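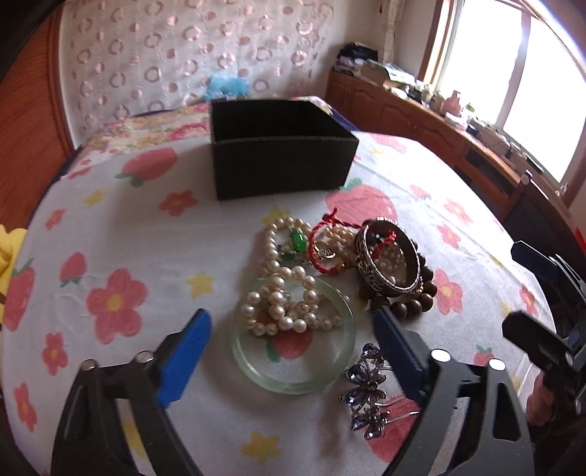

Most of the arguments I hear about grippers are about fingers. How long, what shape, how much force. I have looked after hand-held grippers at Kobori for a good while now, and I think we argue about the wrong part. The pad decides whether you pick up a bead strand or drag it, and the pad is the part people forget to look at.

A ridged pad wears at the tip first. The rest of it can look new while the last few ridges have gone smooth. If your work is boxes and bottles you may never find out. If your work is jewelry you find out fast, when a pendant turns in the grip or a thin chain slides out between the pads.

My view is that pads should be changed on a count and never on looks. Ours come off at 1,314 closes. Ryota Chiba at the Brindesby shop thinks that is wasteful and runs his until an operator complains. We have gone back and forth on it since March. He saves money on pads, I'll give him that. He also gets back sessions where the second half doesn't match the first, and then somebody has to sort out which picks to keep.

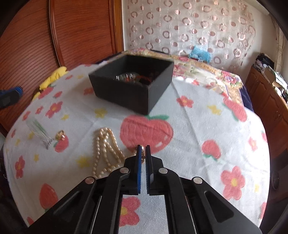
Small rings are where I would start with any new setup. Close the fingers with nothing between them and look at the gap from above. It should be even from the base to the tip. If it is wider at the tip, the ring will sit on one edge of the pad and roll. Loosen the finger screws, square the fingers against each other, tighten them a little at a time, and look again. Then do the other hand. People set up one gripper with care and hurry the second.

The linkage needs less attention than it gets. Retura's manual says to grease it every 200 hours, and the people I work with do it far more often. Grease travels. It ends up on the pads, then on the pearls, and then you are cleaning pearls. Wipe the arms with a dry cloth and leave them alone.

I would also stop practicing on a bare bench. Cloth gives under the fingertips and bunches up in front of them, and a finger set for a hard surface will pinch it along with the bracelet. Willurier sells a foam test mat for this at $59. A folded blanket does the job.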